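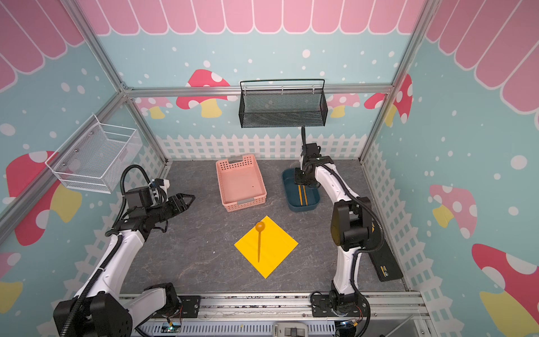

Crafts & Home > Small Spaces > Kids' Corners

Wrapping cutlery in a cloth for a play picnic

mossbank2088
I'm setting up a pretend picnic corner for my two and want the spoon and sticks to go in a folded cloth before they go away. For walls I like a pale teal paper with white dots, a pink scalloped awning along the top and a picket fence below. On the floor there's a yellow square turned to a diamond, with a pink basket and a blue tray behind it. My question is about the fold. Do you lay the cutlery along the diagonal or straight across?

tern_and_kettle
Diagonal. Point toward you, cutlery down the middle, bring one side over, then the other. The Lalberg pattern sheet does it that way.

plainhem
I disagree. Straight across makes a tidier roll and it doesn't slide out at the corner. I used the diagonal for a whole summer and kept finding spoons in the bottom of the bag. 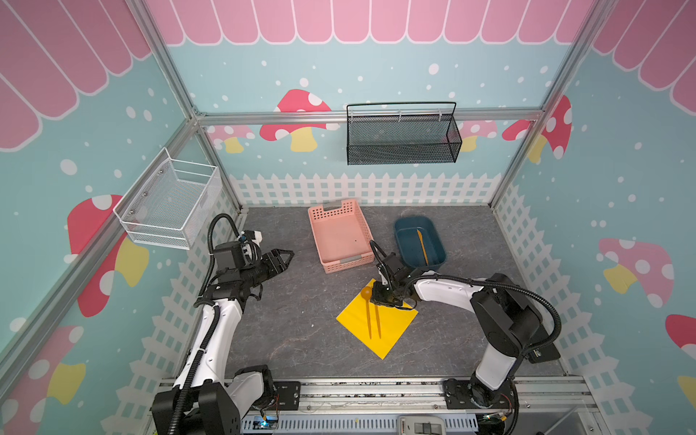 tern_and_kettle
Then your cloth was too small. Fold the bottom corner up first and nothing drops out. I also put the spoon in with the bowl end at the top – it makes a lump if it's in the fold.

mossbank2088
The bottom corner makes sense. I have a Trendico napkin that is stiff and springs open again. Would washing help?

plainhem
A couple of washes, and don't starch it. Felt is worse, it never creases.

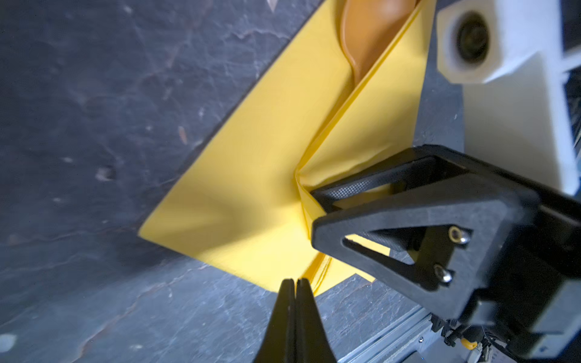
oddsocks600
Do you need a ribbon to keep it closed?

tern_and_kettle
Only if it's being carried around. Tuck the last flap under and it stays put on a shelf. Small kids can't manage a ribbon anyway.

plainhem
Mine managed one fine at four. I'd still skip the diagonal.

mossbank2088
Going to try both this evening with the softer cloth. Thanks.

Related threads
Brirklow storage baskets – which size for play food?
Hanging wire baskets on a rail
Rondonuwu wallpaper, leftover rolls
Play kitchens in a closet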